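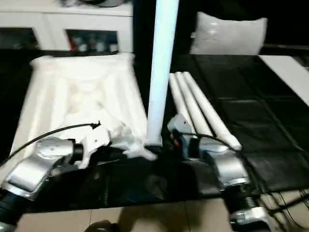 selvedge_5
Rolling against folding for plain white cotton, storage under a bench. I have been folding in quarters and pressing before use, and the quarter creases never fully come out. I'm trialling rolls instead. At the moment there is one piece spread flat on the black table, still rumpled, and three white rolls lying side by side to the right of it. The rolls stack well enough, but they are not all the same length, and the longest sets the depth of the box. Is it worth trimming to a standard width?

Coelho
Don't trim. Fold once lengthwise to match the narrowest piece, then roll. One soft centre crease is easier to press out than a grid of them. Limit is up to 5 pieces per roll before the inner ones start to ruck.

bralura
Disagree on the single fold. The crease sits on the outside of the roll and takes on a grey line by November. I roll full width over a 30 mm tube and accept the longer box.
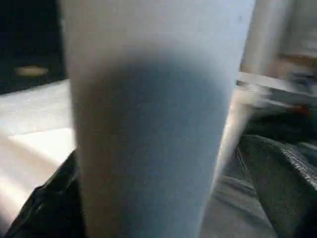 White surface and dark material at the bench, close up.

selvedge_5
Full width means a box I don't have room for. How do you handle the dark cloth? Mine sheds onto anything white.

bralura
Separate box. Lint migrates through an open weave regardless of how it is rolled. Brush the table down between colours as well; a glossy black top shows white lint but hides the black.

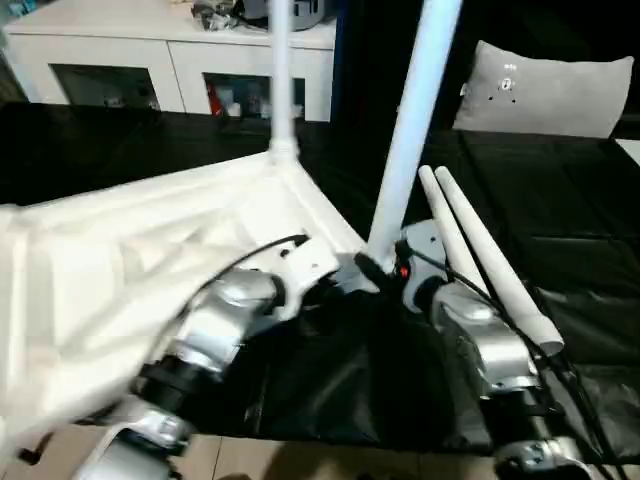 Tube diameter matters more than people allow. Under 20 mm the innermost turn sets hard and you are back to pressing. Hollow tubes are fine if the ends are smooth. Rough ends catch the hem.

Coelho
Cardboard tubes are acidic unless sold otherwise. I would not leave white cotton on one over a winter without a layer of tissue between.

bralura
Agreed on that much. Plastic here - no tissue needed, though I do wipe them first.

selvedge_5
Will try 2 boxes, full width for the long pieces and single fold for the rest.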